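Zondia
Planning the arm budget for the coming year
January 27, 2019

I said in July that I would write up what we are spending on the picture-handling job, and then I put it off because the numbers kept moving. They have stopped moving now, so I can set them down.

The job itself is small. Rullwood rents out framed pictures to offices and wants them taken from one spot and put in another without a person doing every one. We have been working on it in simulation since the summer and own no arm yet. The budget for the first stage was 2,404 pounds, all of it for software, a better graphics card and a second-hand workstation. We went over on the workstation and under on everything else.

Most of the running so far has been with single pictures, upright, with the fingers wide open on the approach. 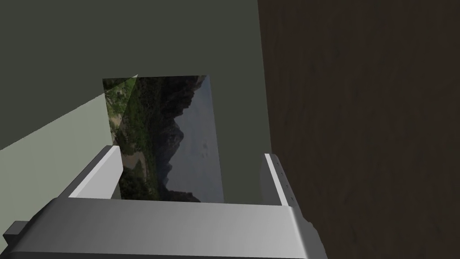
Landscape picture between the open fingers, wooden surface close on the right.

That wooden surface has shaped the shopping list more than I expected. With a wall of wood that near, the width of the gripper body matters as much as how far the fingers open. I had been looking at a gripper from Gedness that would have suited us on price, but the body is too wide once you add the cable bracket. Pavithra Chettiar put its measurements into the model for me and it clipped the wood on the way in. She tried it from the other side as well and got the same thing. So that one is off the list, which is a pity as it was the cheapest.

The next one up is from Varghese and costs 1,000 pounds more. It is narrower and you can swap the fingers yourself. I asked for a loan unit and was told nine weeks. I have asked again.

Fingers are a separate line. I have put in for six pairs, which Emília thought was too many until she saw what we got through on the last project. Plain flat plates will do to start with. I would like two of the pairs to have a rubber face, as picture frames are often painted or lacquered and I don't want to be paying for scratches.

The other thing I have to cost is load. One picture is nothing, and almost any arm in our range would lift it. Two at once is a different sum.

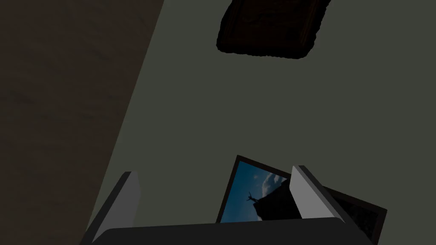
Magdolna Csizmadia

If we allow two frames in one grip, the weight goes up, but the twist on the wrist is what uses up the margin, particularly when the frames sit at an angle to each other. On paper the smaller arm copes with two of Rullwood's light frames and does not cope with two of the ones with glass in. The bigger arm copes with either and needs a heavier bench, so the bench goes on the list too. Jayanthi Alva has found one from a school workshop that is closing – collection only, and it will need a van.

I have left three things out of the plan for now: a force sensor at the wrist, a second camera, and a maintenance contract. The sensor is the one I am least happy about leaving out. Simulation is generous about contact and I would sooner know how hard we are squeezing. If the Varghese loan goes well I will move the money from fingers to the sensor and we will make do with four pairs.

Ching-wen Cheung wants the final figures before she signs anything, and she wants delivery and training shown as their own lines. Last time I folded them into the price of the arm and spent a week explaining the difference. They will be shown separately.

Still to do: get the bench measured, chase the loan unit, and ask Rullwood for the weight of their heaviest frame with the glass in. I have asked for that twice already and been sent a catalogue both times.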